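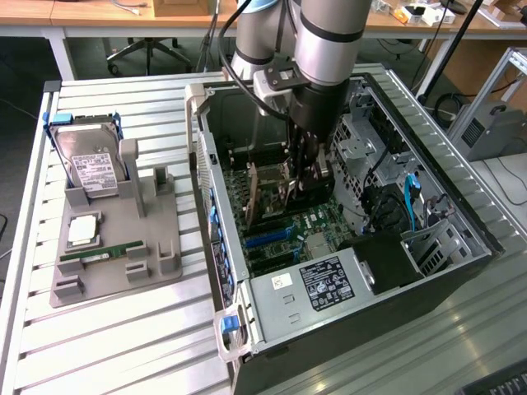 Seit Mai streite ich mich mit Gemechu Wolde über Greifer, und langsam glaube ich, dass wir beide die falsche Frage stellen. Er will den adaptiven, den mit den weichen Fingern, den ihm der Vertrieb von Zodlow auf der Messe in die Hand gedrückt hat (und der sich toll anfühlt, das gebe ich zu!). Ich hänge am stumpfen Parallelgreifer. Zwei Backen, auf, zu, fertig. Wenn die schwarzen Finger so eine Steckkarte mitten im offenen PC-Gehäuse packen, senkrecht von oben, mit Netzteil, Kabeln und Laufwerkskäfig drum herum, dann will ich bitte keine Finger, die sich irgendwas anpassen. Ich will wissen, wo die Karte ist. Und zwar auf den Millimeter.

Gemechus Argument geht so: Rechner sind nie gleich. Die eine Karte sitzt stramm, die andere wackelt, und irgendwo hängt immer ein Kabel im Weg. Also braucht man einen Greifer, der nachgibt. Klingt logisch, und bei Obst oder Stofftieren würde ich sofort mitgehen. Aber eine Karte aus dem Slot zu ziehen ist eben kein Obstpflücken. Nachgeben darf der Arm, dafür hat er ja eine Kraftregelung. Wenn zusätzlich noch die Finger nachgeben, habe ich zwei Federn hintereinander und keine Ahnung mehr, welche von beiden gerade arbeitet. Wir haben das eine ganze Woche lang probiert, mit der Steveo-Steuerung, und die Kurven sahen aus wie ein Wandertag im Allgäu.

Am Freitag habe ich dann mal in unser Protokoll geschaut. 973 Zugriffe stehen da inzwischen drin, von beiden Greifern zusammen, quer durch alles: Karten, Speicherriegel, Prozessoren, Festplatten. Und was mich geärgert hat: Die meisten Fehlversuche hatten mit den Fingern überhaupt nichts zu tun. Der Arm war schlicht an der falschen Stelle, oder er war richtig und das Teil lag falsch in der Ablage. Da können wir über Gummi oder Metall diskutieren, bis die Kantine zumacht.

Womit ich beim eigentlichen Helden wäre, und das ist die graue Ablageplatte aus dem 3D-Drucker. Links steht die 3,5-Zoll-Festplatte aufrecht in ihrem Halter, der Speicherriegel liegt in einem langen Schlitz, und so hat jedes Teil seinen Platz. Über so eine Platte schreibt keiner ein Paper. Dabei hat Chaltu Derese, die sie gezeichnet hat, mehr für unsere Trefferquote getan als alle Greiferkataloge zusammen. Die erste Version war übrigens furchtbar, viel zu eng, der Riegel hat geklemmt, und ich durfte mir zwei Tage lang anhören, mein Parallelgreifer sei schuld. War er nicht! Chaltu hat die Schlitze oben angefast, und plötzlich war Ruhe.

Gut, ich will fair bleiben. Es gibt Sachen, bei denen der einfache Greifer alt aussieht. Prozessoren zum Beispiel. So ein flaches Quadrat will man an zwei Kanten fassen, und wehe, man rutscht ein bisschen tiefer. Dafür hätte ich gern einen Sauger, und zwar als zweites Werkzeug am Wechsler, nicht als Kombigerät. Den Kombigreifer von Abera hatten wir auch mal dran. Kann alles, wiegt aber so viel, dass man vor jeder Messung erst das Lastmodell neu einstellen muss, und im Gehäuse eckt man damit ständig am Käfig an. Nach einem Nachmittag lag er wieder im Karton.

Und dann die Kraft. In den Datenblättern überbieten sich alle, bis zu 80 Newton hier, noch mehr dort. Wozu denn? Wir sind beim Kartenziehen weit darunter geblieben, und trotzdem war die Karte jedes Mal das Teil, um das ich Angst hatte, nie der Greifer. Mir wäre ein Hersteller lieber, der mir sagt, wie fein ich unten dosieren kann. Auf meine Anfrage bei Jakar kam dazu ein sehr freundlicher Anruf und danach ein Prospekt mit der Maximalkraft.

Was mich an der ganzen Debatte stört, ist dieses Menschenhand-Ideal. Fünf Finger, Haut, Gefühl, alles wunderbar. Aber wer schon mal selbst eine Karte aus einem engen Tower gefummelt hat, weiß, wie schlecht unsere Hände dafür gebaut sind. Ich hatte danach regelmäßig Pflaster am Daumen. Warum soll ein Roboter ausgerechnet das nachmachen?

Gemechu hat jetzt vorgeschlagen, die nachgiebigen Finger noch mal zu testen, diesmal nur fürs Einstecken und mit Chaltus neuer Platte. Darauf lasse ich mich ein, unter einer Bedingung: gleiche Steuerung, gleiche Kamera, gleiche Ablage. Sein Greifer darf sogar anfangen.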